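Vadby 711 Oiled Worktop

The Vadby 711 is a solid oak worktop for kitchens, utility rooms and light workshops. It is supplied square-edged, sanded on both faces and sealed with 2 coats of Kastard hard oil.

Depth: 711 mm
Fixing: slotted brackets, supplied
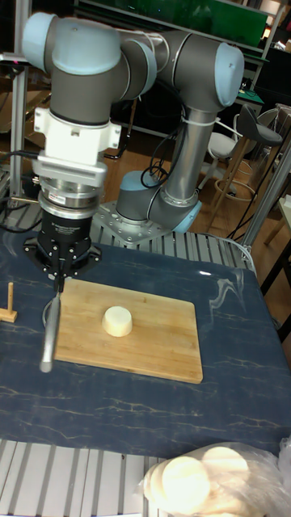

Brackets must be fitted across the grain. Do not glue the top to the base units, as the timber moves with the seasons. Leave a gap at each wall and fill it with flexible sealant.

Cut-outs for sinks and hobs can be made by us before delivery. Send a drawing with the order. Freshly cut edges made on site must be oiled the same day.

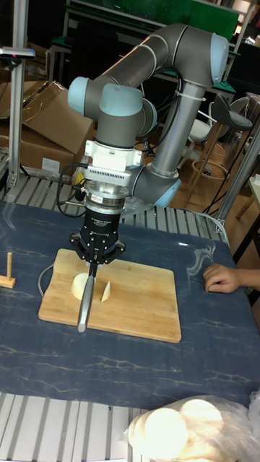

Re-oil every August, or sooner if water no longer beads. Birnico cleaner is suitable; bleach is not. Orders placed before noon on Wednesday leave the Aryee depot that week.

Order code: 711-500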